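Subject: Re: [homeserver-list] CPU swap, board won't post
From: Angelica Dumlao
Date: May 2019

Jamshid, sorry, quick one between calls. Replying inline-ish, your message is quoted below so people can follow.

Jamshid Sharifi wrote:
> Hi all. Trying to bring the old Dendix box back from the dead.
> Pulled the CPU, cleaned it, put it back, closed the lever. Fans
> spin up, nothing on screen, goes round in a loop after that.
> Took it out again and now I'm scared of the socket. Some of the
> pins catch the light differently from the others. Are they bent?
> Is there a right way to look at this without making it worse?
> Also only one bank of memory shows up when it does get as far as
> the menu, which happened 2 times out of I don't know how many.
> Board came from Hotura, used, no box, no socket cover. I have
> more than 3000 photos of the wrong side of it if anyone wants
> them.

OK so. Colors first. Purple and orange and blue on the pins is mostly just light bouncing off a lot of tiny gold bits at an angle. Mine do it too. Doesn't mean bent. What you want is the pattern – tip your head slowly and the shine should move across in one even sweep. A bent one stays dark when its neighbors light up, or flashes on its own.

Do it with the load frame all the way up and the lever back, and a lamp off to the side, not straight overhead. Phone zoomed in works fine. Do NOT touch the pins to check. No cotton swabs either, they snag.
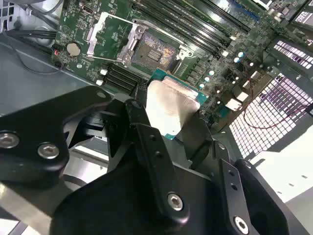 CPU over the open socket, load frame up. Coin cell is to the left of it.

Hold the thing by the edges like that, and stay off the bottom. Then find the corner mark and the notches before you go anywhere near the socket. Lower it flat, straight down, let go. No sliding, no pushing. If it rocks at all, lift it straight back up and look again. Frame down, then lever. The lever will feel stiff and it may creak a bit, thats normal.

The memory thing makes me think it's seating or one bad pin, more than a dead board. Missing a whole bank after a CPU swap is pretty classic. Before you blame the slots:

- power off, cord out, hold the button a few seconds
- take all the memory out, try one stick, in whatever slot the manual says goes first
- if that boots, add 2 more at a time and see where it stops
- pull the coin cell for a few minutes while you're in there, old settings can do the looping thing all by themselves

Also check your cooler screws. If one side is cranked down a lot harder than the other you can lose memory channels that way. Had that on the Flindedico build last year, took me 3 evenings. Go a little at a time, corner to opposite corner.

If you do find a bent one, stop there and post a close-up to the list before you try anything. Dizon used to have spare boards in the surplus bin, I can ask wether they still do. And get a socket cover, they cost nothing, please don't leave it open on the bench overnight.

What paste did you use, and how much? Some of it getting down the side would be another thing to rule out.

Gotta run. Will look again tonight.

Angelica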